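# 怎么教一只机械手臂开烤箱门

我先问你一件事：你是怎么学会系鞋带的？

我猜没有人给你一张纸，上面写着“左手食指向前移动四厘米，然后向下弯”。大概是有人蹲在你旁边，慢慢系一遍给你看，再系一遍，然后说“你来”。你第一次系得松松垮垮，走两步就散了，第二次还是散，过了好些天，手指头自己就会了。

我的工作跟这个特别像，只是我教的学生是一只机械手臂。它叫巴瓦（Bawa），住在斯图尔斯登的一间屋子里，那屋子布置得有点像厨房，又有点像修东西的地方。我们教它做厨房里的小事，比如打开烤箱门，把门关上，把杯子挪个地方。听起来很简单对不对？我刚来的时候也这么想！

## 为什么不直接告诉它怎么做

很久以来，人们让机械手臂干活的办法是写一张非常非常详细的单子。先转到这个角度，再伸长一点，再夹紧，再往后退。工厂里很多机械手臂就是这么干活的，干得又快又准，因为工厂里的东西总是乖乖待在同一个位置上。

可是厨房不一样啊。你想想自己家的厨房：昨天盐罐子在左边，今天有人做完饭，它就跑到右边去了。烤箱被人擦桌子的时候推歪了一点点。有人在台面上放了一袋面包。要是巴瓦只会照着单子做，烤箱歪了一根手指那么宽，它就会很认真、很自信地去抓一把空气。

我真的见过它抓空气。它抓住了一团什么都没有的东西，稳稳地往后拉，然后停下来，好像在等人夸它。

那我们能不能把所有情况都写进单子里呢？烤箱歪一点怎么办，歪两点怎么办，门把手反光怎么办，旁边有个杯子怎么办……你可以试着写一写，写到吃晚饭也写不完。

所以我们换了个办法：给它看例子。很多很多例子。

## 什么叫“一个例子”

我说的例子，就是把一件事从头到尾做一遍，同时把做的过程记下来。

比如“打开烤箱门”这件事，一个例子是这样来的：我按下开始，扶着巴瓦的手臂，带着它慢慢往烤箱那边走，让它的夹子碰到门把手，夹住，往外往下拉，门开了，松开，退回来，按下结束。这就是一个例子，也就几口气的工夫。

在这段时间里，电脑一直在记东西。它记两种东西。

第一种是“看到了什么”。摄像头一张接一张地拍，就像你翻那种小人会动的翻页书，每一页都差一点点。

第二种是“手臂在干什么”。你弯一弯自己的胳膊：肩膀能转，手肘能弯，手腕也能扭。机械手臂也有好多个这样能转的地方，叫关节。每一个关节转到了哪里，电脑都用一个数字记下来，夹子是张开还是合上也要记。

把这两种东西按时间对齐，就变成了一句一句这样的话：“看到这个样子的时候，手臂是这样动的。”然后下一句：“看到那个样子的时候，手臂是那样动的。”一个例子里面有好多好多句。

对齐这件事特别要紧。有一次摄像头的时间比手臂的时间慢了一小截，结果电脑记下来的全是“门已经开了，可是画面里还关着”。那一整个上午记的东西都只好不要了。我那天中午吃了两份甜点。

我带着巴瓦做动作的时候，是用手直接扶着它的。手臂会变得软软的，肯跟着人走，可是还是有点沉，像推一辆装了西瓜的购物车。德斯皮娜·谢胡（Despina Shehu）比我会扶得多，她带出来的动作又匀又顺。我刚开始带的那些，一抖一抖的，好像巴瓦在打嗝。
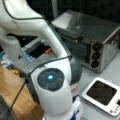
*白色的机械手臂，关节上有一圈像花瓣一样的按钮，正中间亮着一点蓝光。右上方是我们的小烤箱，门上有一根细细长长的横把手。*

你看那根把手，细不细？人的手去抓它，一点也不用想。可是巴瓦的夹子去抓，高了一点就碰到上边，低了一点就顶在玻璃门上。而且烤箱外面是不锈钢的，会反光，窗户边走过一个人，金属上面的亮斑就跟着变。对我们来说，那还是同一台烤箱。对一个刚开始学东西的电脑来说，它看上去可就变了一个样子。

那三个圆圆的黑旋钮我们暂时还没教。拧东西比拉东西难，你可以用两根筷子试试拧瓶盖，就知道我在说什么了。

## 电脑拿着例子干什么

好，现在我们有了一堆例子。电脑要怎么用它们呢？

我给小朋友讲的时候，喜欢用猜谜来打比方。假装你是电脑，我给你看一张画面，是例子里的某一个瞬间，我把答案捂住，问你：接下来手臂该往哪儿动？

你一开始什么都不懂，只能瞎猜：“往上！”

我把手拿开，给你看答案：往左一点点。你猜错了，那你就在心里改一改想法，下次看到差不多的画面，就往左边多猜一点。再来一张，再猜，再对答案，再改一改。

电脑做的就是这个游戏，只不过它一张接一张地猜，不喝水也不上厕所，同样的例子翻来覆去猜好多好多遍。每一次改的都只有一点点，攒起来就很可观了。这个过程叫“训练”。你以后要是听见大人说“模型在训练”，就可以想：哦，它在玩猜谜。

“模型”这个词也顺便说一下吧，它跟飞机模型没关系。你可以把它想成一台机器，上面有许许多多小旋钮，每个旋钮都能拧松一点或者拧紧一点。猜错了，就把旋钮们都稍微拧一拧，让下一次的答案靠近一点。训练完了，旋钮就停在那里不动，我们把它交给巴瓦，让它自己看着摄像头的画面，自己决定怎么动。

## 例子得不一样才行

这一段是我自己踩过坑的，所以我要多讲几句！

我刚来的时候特别想做个好老师。我把烤箱摆得端端正正，在台面上贴了胶带，每次都推回同一个位置。灯开得一样亮。手臂每次都从同一个姿势出发。我心想，这么整齐，巴瓦肯定学得快。

它确实学得快。烤箱在胶带里的时候，它开门开得可好了。然后科斯特尔·奥梅罗维奇（Costel Omerović）走过来，一句话也没说，把烤箱往旁边推了一下。

巴瓦伸手，抓空气。（对，前面说的那次就是这次。）

你看，它从我的例子里学到的东西，跟我以为它学到的东西，差得好远。我以为我在教“找到把手，拉开门”。可是在我的例子里，把手永远在同一个地方，它根本用不着找，只要记住“往那个地方伸手”就行了。它没有偷懒，它把我给它看的东西学得很好，是我给它看的东西太少了。

后来我们就故意把事情弄乱。下面是贴在墙上的单子，我抄给你看：

- 每做几个例子，就把烤箱挪一挪，转一转，别挪得太离谱，要让手臂够得着
- 灯有时候全开，有时候只开一半，有时候拉开窗帘
- 台面上放点别的东西，下一次换掉
- 手臂不要总从同一个姿势出发
- 换人来带，每个人的手法都不一样

最后一条很有意思。德斯皮娜喜欢从上面慢慢落下去抓把手，我喜欢从正前方过去。两种都能把门打开，那巴瓦该学谁的呢？

要是不小心，电脑会把两个人的做法混在一起，取个中间。有时候中间没问题，可有时候就糟糕了。想象你骑自行车，前面有一棵树，一个朋友教你从左边绕，一个朋友教你从右边绕，你把两个人的话加起来取了个中间……砰！所以我们会提前商量好，大方向要一致，小地方可以各做各的。现在我也从上面落下去抓了，练了好久才顺手。

## 做错的例子怎么办

开门这件事，我们一共录了200个例子。录完了可不算完，还得一个一个看过去，挑一挑。最后留下来用的是171个。

没留下来的那些都怎么了呢？有的是夹子滑了一下，门弹回去了。有的是带的人忘了按结束，后面录进去一大段手臂发呆的样子。有的是摄像头前面忽然冒出一个脑袋（是我的脑袋，我去捡笔）。还有一些说不上错在哪里，就是动作很别扭，绕了个大圈子，看着像在找钥匙。

为什么发呆的那种也不要？你想想猜谜游戏就明白了。要是例子里有一大段都是“看到这个画面，手臂不动”，电脑就会认认真真地学会不动。我们以前真的训练出过一个只爱发呆的巴瓦。开始键一按，它想了想，决定不去了。

不过呢，有一种“错”我们反而特别想要，就是错了又救回来的那种。夹子偏了一点，碰到了门边上，退回来，重新对准，再抓，抓住了。这样的例子很宝贝！巴瓦自己干活的时候一定会有偏的时候，要是它从来没见过偏了该怎么办，那它偏一点，就会跟着偏更多，越走越远，最后走到一个它一次也没见过的地方，完全不知道自己在哪儿。

这就像你背课文，背得滚瓜烂熟，可是中间忘了一句，后面就全接不上了，只能从头来。要是你练过“忘了一句怎么接着往下背”，就不怕了。

所以我们每天会专门留一段时间，故意带着手臂走偏，然后再带回来。外面的人从门口看见了，会以为我们今天手特别笨。

## 给例子写名字

每个例子还要配一句话，说清楚这里面在做什么。“打开烤箱门”，或者“关上烤箱门”。

你可能觉得这有什么难的。难的是大家的说法不一样。有人写“开烤箱”，可是“开烤箱”到底是把门拉开，还是把它打开加热呀？有人写“把门弄开”。有人写“拉把手”。要是同一件事有好几个名字，或者两件事用了同一个名字，学的时候就会糊涂。

可是如果我们想让巴瓦以后听得懂很多人讲话，那又应该让它多听几种说法才对，因为来用它的人不会背我们的单子。所以我们现在是这样弄的：先给每个例子写一个规规矩矩的名字，全屋子的人都用同一个；再另外写几种平常说话的讲法，比如“帮我把烤箱门拉开吧”。规规矩矩的给我们自己查东西用，平常说话的给巴瓦听。

写名字这活儿挺费眼睛的，我一般放在刚吃完午饭的时候做，那会儿扶手臂容易打瞌睡。

## 它什么时候算学会了

学完了要考试。考试的时候谁都不许碰手臂，只能站在一边看，旁边的人一只手放在停止按钮上，准备随时让它停下来。

考试最要紧的规矩是：不能考它见过的。烤箱要放在录例子时没放过的位置，旁边要摆没出现过的东西。就像老师教你三加四，考试还考三加四，你全对了，老师也不知道你是会算了，还是把答案记住了。得考一个五加二看看。

第一次正式考试的时候，我紧张得要命，比我自己考试还紧张。我们把烤箱转了个角度，在旁边放了一个谁都没用过的碗。巴瓦停了一下，手臂慢慢抬起来，从上面落下去，碰到把手，有点偏，退回来一点点，又落下去，夹住了。然后门就开了！

科斯特尔吹了声口哨。我跳了起来，撞到了膝盖。

接下来那一次它又没抓住，夹到了旁边去。再接下来又成功了。学东西就是这样一阵好一阵坏的，我们把每一次都记下来，成功的和没成功的都记，连它是怎么没成功的也写上。看完这些记录，就知道下一批例子该多录点什么。比如有一阵子，它一碰上烤箱靠得太近就手忙脚乱，我们回头一翻，果然，近的例子录得太少了，大家都嫌那个姿势别扭，扶着手酸，就都不爱录。

## 它知道什么是烤箱吗

有个小朋友来参观的时候问过我这个，我当时想了好一会儿。

我觉得它不知道，至少跟你知道的不一样。你知道烤箱会发烫，知道里面能烤出面包，知道面包香不香。巴瓦没有吃过面包。它学会的是：画面变成这个样子的时候，手该这样动，门就会开。这已经很了不起了，可它不会因为门里面冒烟就觉得不对劲，除非我们也教过它。

所以屋子里总得有人看着它。我们录例子的时候烤箱也从来不通电，免得谁一高兴把手伸进去。你要是在家里想学我们，也请先找个大人，并且千万别拿真的烤箱练！

## 你也来收集例子

想试的话，有个游戏不用机械手臂也能玩，我在学校里带大家玩过，每次都有人笑到坐在地上。

你需要一个朋友、一个杯子、一支铅笔，还有一块围巾。

1. 请朋友当机器人。机器人要站到门外面，不许听你们商量。
2. 你想好一件小事，比如“把铅笔放进杯子里”。不许把这句话告诉机器人。
3. 叫机器人进来，用围巾蒙住它的眼睛，让它坐在桌子前面。
4. 你扶着机器人的手，慢慢做一遍。做的时候一句话也别讲。
5. 换个位置放杯子，再扶着做一遍。再换，再做。
6. 摘掉围巾，把杯子放到一个新的地方，你退后一步，请机器人自己做。

玩完一轮，换一个新的朋友当机器人，这次杯子每次都放在同一个地方，别挪，围巾也一直蒙着。教完以后悄悄把杯子挪开，看看它把铅笔放到哪里去了。

还可以让两个人轮流来教，一个人总是竖着放铅笔，一个人总是把铅笔先在桌上滚一下再放。等机器人自己做的时候，看看它滚不滚。我见过一个机器人非常犹豫，滚了一半，停住了，回头看我们。

玩的时候拿张纸，把每次的结果画下来，放进去了画个圈，没放进去画个叉，叉的旁边写两个字说说是怎么回事。“太远”“碰倒了”“笑场”，都可以写。我们自己的记录本里，到现在还有一页写着“打喷嚏”。

下一件要教巴瓦的事是把杯子从台面的一头挪到另一头，中间不许碰到别的东西。杯子我已经挑好了，塑料的，摔不坏。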